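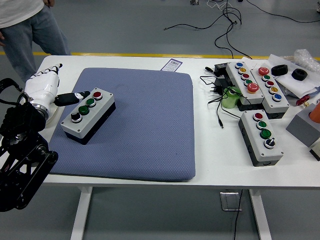 Lerville Joinery - Kitchen Fitout Team

Corner cupboards, mostly. That's what Grethe Riis wanted to talk about when I rang, and she'd started before I had the notebook open.

"People spend a fortune on benchtops and then there's a black hole in the corner with a fondue set in it," she says. "You can't reach it. You don't know what's in it. I've pulled out tins older than the kids in the house."

Riis runs the kitchen side at Lerville and has been fitting out cabinets for long enough to have opinions on every hinge going. We met at the workshop, seven in the morning, before the vans went out. Tea in a mug with no handle. She'd been asked about blind corners so many times in the past year that the team finally sat down and worked out what they'd recommend and what they wouldn't.

Quick definitions, for anyone who hasn't been through a reno. A blind corner is where two runs of cabinets meet and one disappears behind the other. You get one door, and half the cupboard is off to the side where you can't see it. An L-corner is the other sort, with a bi-fold door that opens up the whole angle. Different problem, different hardware.

"First thing I ask is, do you need the corner at all," Riis says. "Everyone looks at me like I've gone mad. But if you've got a decent pantry and a bank of deep drawers, close the corner off. Put a filler in, run your drawers hard up to it. Costs you next to nothing."

She reckons two drawer banks meeting at a dead corner will hold more that you'll really use than any swing-out unit. Her colleague Milovan Trajkovski doesn't agree, and said so from across the workshop.

"In a big kitchen, fine. I do units. Apartments. You tell someone in a one-bedder they're losing that corner, they'll cry."

Trajkovski does most of the installs. He's fitted three of the main types over and over - the old carousel, the half-moon shelves that swing out through the door, and the linked pull-outs where the front baskets come out and drag the back ones across behind them. Lerville buys its swing-outs from Dukance and has done for a while. I asked why.

"Spare parts," he says. "I ring up, I get the bracket. Other mobs, you ring up and they want to sell you the whole thing again."

The carousel gets a bad rap, he thinks. Old ones had a pole up the middle and thin plastic trays and everything flew off the back. Newer ones have a solid base and a proper lip. They're cheap and there's not much to go wrong. Good for pots. Bad for bottles, bad for anything tall and skinny. In a blind corner he wouldn't bother, but in an L-corner it's still what he'd put in his own place.

And did he?

"Mine's got a fondue set in it," he says.

The half-moon type is the one customers ask for by name because they've seen it in a showroom. It looks terrific empty. Riis has a bit of a go at showrooms over this. Load it with cast iron and the question is the arm, and the cabinet side the arm is screwed to.

"I don't care what the brochure says it'll carry," she says. "What's it screwed into? If it's old chipboard that's had a leak under the sink, it's carrying nothing. We go and look. If the side panel's crook we replace the panel first, and that goes on the quote."

Measuring is where it comes unstuck for people doing it themselves. Door opening, not cupboard width. Etornam Adjei handles measure-ups and orders and she has a list taped inside the van door. Clear opening with the door at ninety degrees, inside the hinges. Internal depth, front edge to back panel, checked at the bottom aswell as the top. Which side the blind part is on, standing in front of it. That last one trips up everybody, she says, herself included in her first month.

"I ordered a left for a right. Beautiful unit. It sat in the workshop till May."

She had a job recently where the opening came up 4 mm short of what the unit needed. The owner had already bought it online. Four millimetres. They swapped the hinges for a pair that threw the door further clear, and it went in, but that's luck. On another one there was a gas line clipped along the back wall of the corner, nowhere near where the plans had it, and the rear baskets would've hit it every time. Unit went back. Customer paid the freight.

Ask for the install sheet before you pay, is her advice. Any decent supplier has it as a download. If they can't give you the minimum opening in writing, go elsewhere.

What about the cost? Riis was cagey and fair enough, every kitchen's different. She did give me one number. For a straightforward swap, hardware already on site, sound cabinet, no plumbing in the way, Lerville charges $235 to fit it and take the old one to the tip. Hardware's on top and that's the bigger part. The linked pull-outs are the dearest of the lot.

Are they worth it? Silence, then all three of them at once. Adjei says yes for anyone with crook knees or a bad back, no question, because nothing has to be reached for on the floor. Trajkovski says yes if they're adjusted properly and no if they aren't. Riis says it depends what's going in.

"Two people, and they cook every night, put the money in. Two people who get takeaway, spend it on the tap."

Adjustment matters more than I'd realised. The linked type has a front frame and a rear frame, and if the front sags a whisker the back one rubs on the cabinet floor. You hear it before you see it. There's a screw for height and one for tilt, and Trajkovski wants everybody to load the thing up, live with it for a fortnight, then adjust again. He'll come back for that at no charge. Most people don't ring.

Cleaning, since a few readers wrote in. Warm water, bit of dish soap, dry it off. Don't spray anything on the runners. Definately don't oil them. "They come greased," he says. "You put cooking oil on it and it goes like toffee. I've had to chisel one."

Soft-close came up as well. On a corner unit it's nice to have, and it's also the first bit to wear. If yours has started slamming, check nothing has slipped down the back before you order a new damper. It's usually a lid.

What goes where, once it's in? Riis had views. Heavy stuff on the bottom and towards the front, because that's what comes out first. The slow cooker, the big pot. Back baskets get what you use once a month. Nothing in glass on the top rear unless the basket's got a high rail. No onions, no spuds - they roll, and they want air, and you'll forget them.

"You'll smell them at Christmas," Adjei says.

By then the vans were idling. Trajkovski had a job across town with two corners in it, one left and one right, and Adjei wanted him to check the boxes before he drove off. He checked the boxes.

Measure-ups are booked through the front desk. Have your cupboard emptied beforehand, please, Riis asks. All the way to the back.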